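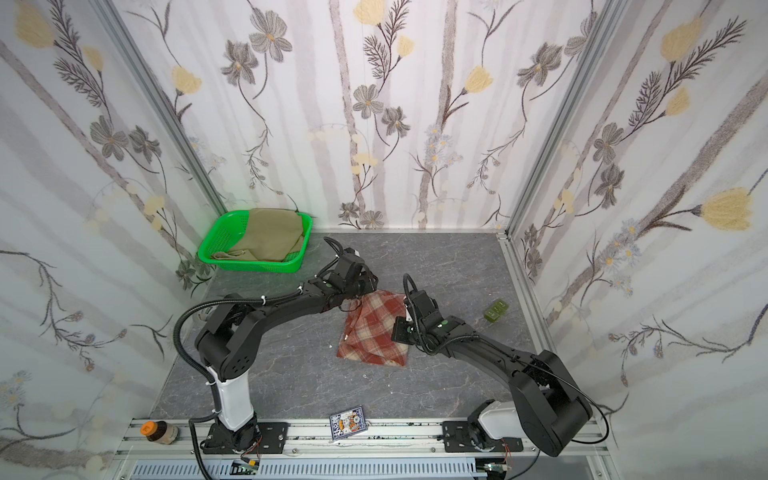 Soledad Saavedra wrote on January 10, 2020:
> I have read the whole thread and am none the wiser. My mother rolled,
> my aunt folded, and they did not share a kitchen after June. All I want
> to know is how to put table cloths and napkins in a basket so the one I
> need isn't always at the bottom. Also, does a check one get folded along
> the check or does it not matter? Mine never comes out square and I have
> begun to take it personally.

Soledad, it matters a bit. Fold along the lines of the check if they run straight with the hem. On plenty of cheap cloths they don't, and then you have to choose between believing the pattern and believing the hem. Believe the hem. The pattern was put there by someone who wanted to go home.

I should say that I own 15 of the things, which my sister in Lagos considers a symptom. Five are fit to be put in front of visitors. The others are retained for spills, proving bread and wrapping round the handle of the casserole, and they get folded just the same, on the principle that a drawer is a drawer.

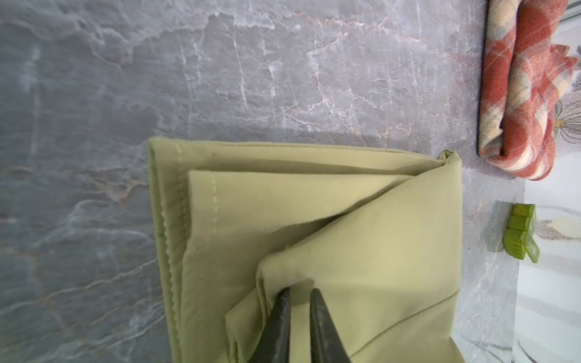 FOLDING, PLAIN CLOTHS

Lay it flat and smooth it from the middle outwards. People pull at the corners, and all that does is give you four long ears. Bring the far edge towards you, stop short of the near hem, and run your hand along the fold. Then the sides. If a corner wants to go off on the diagonal, and on soft olive-green ones it always does, open that layer and do it again. Pressing harder only gives you a permanent diagonal.

Watch the stitched hems as well. Three stacked on the same side make a lump, and the pile leans. I turn every other cloth round. Vicente Barrientos told this list I was overthinking it, then posted 179 lines about pillowcases, so I consider the matter balanced.

FOLDING, CHECKS

As above, with more swearing. Brushed ones grip themselves and won't slide, so lift both top corners together and lower them where you want them. Dragging rucks up the bottom layer and you won't notice until you're putting it away.

PUTTING AWAY 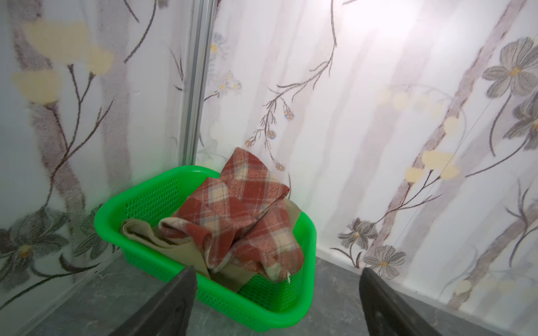
Green basket, check on top, khaki underneath.

Plain at the bottom, check over it, and whatever you use most goes in last. If you use them all equally I can't help you and I suspect you of lying. A basket with holes in the sides is worth having over a solid box, as cloths put away a shade damp will go musty in a box. I learned this from the Colarine box, which cost me 86 and a perfectly good runner. Bunitz used to do a slotted one for much less. The shop in Prandosby has stopped stocking them, naturally.

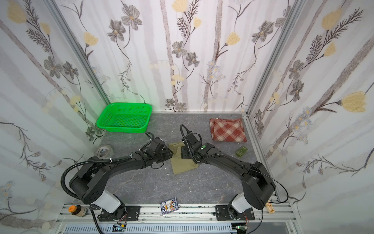

Do they need ironing before they go in the basket?

Only the ones for visitors, and those are better ironed on the day. Fold the rest warm from the line and leave it at that.

Soledad, if your check one still won't come out square, measure both pairs of sides. Mine is longer on the left. I fold the extra under and keep that side facing the wall.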